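Sillalville Neighbors Help Board
Home > Household > Sorting and storage

How do you sort bathroom stuff into bins so it stays sorted?

Posted by Tainá Sales
6 February 2019

Ok so I took over the supply shelf at our building (Laltley side) and its a mess. People drop off soap, toothpaste, small boxed things, whatever. Right now everything goes in one big tote and you have to dig. Budget is 40 dollars. I have one long table against a wall and no shelves yet. Do I go by type? By size? By who it's for? Also the soap — does it need to be kept away from the other stuff, everything smells like it after a week. Need to get this set up before the next drop off so quick answers good. Thanks

3 replies

Iddrisu Opoku
By type. Always by type. Size sounds smart until a kid size toothpaste ends up with the lip balm and then you're digging again.

What worked for us:
Open bins, no lids. Lids get put down somewhere and vanish.
A different color for each kind. People remember "soap is blue" way faster than they read a label.
Bins side by side along the wall, leave the front of the table clear so there's room to dump a bag out and go through it.
One bin for "don't know". Empty it every time or it takes over.

Soap smell — yes it travels. Keep the wrappers on, put anything with a torn wrapper in a zip bag. Don't store it next to tea or crackers, learned that one the hard way. We went through nearly 200 bars last June and the whole closet smelled like it till fall.

For 40 dollars you can get plenty of bins, don't buy the fancy ones.

Aiguo Xia
just get a shoe organizer and hang it on the door

Khải Ngô
Agree with Iddrisu on type and color, disagree on the don't know bin. If you have one people will use it for everything. I did. Took me a whole evening to clear.

My way, short version becuase I'm at work:

1. Empty the tote onto the table. All of it. Wipe the tote out, you'll want it for overflow.

2. Pull out anything opened or leaking. Bag it or toss it.

3. Bins against the wall, one kind of thing per bin. Boxed stuff can stand upright so you see the tops. Mine are plain plastic and the wide rim on the blue one is nice to grab when you carry it.

4. One thing at a time, soap first since there's always the most of it. Wrapper stays on, brand side facing out if you care about that. I don't really but my sister does.

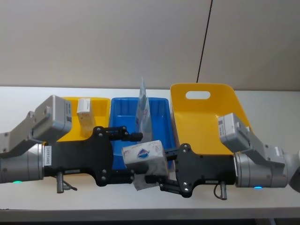
5. Label the wall above the bins, not the bins. Bins get swapped around and then the label's wrong. Masking tape and a marker is fine.

6. Write down what's low before you put the tote away. I keep the list taped under the table edge.

Whole thing takes me less time than dinner. Good luck, post how it goes

Tainá Sales
Thank you!! Going with colors, skipping the don't know bin for now. No door on that room Aiguo so no shoe organizer. Will get bins tonite.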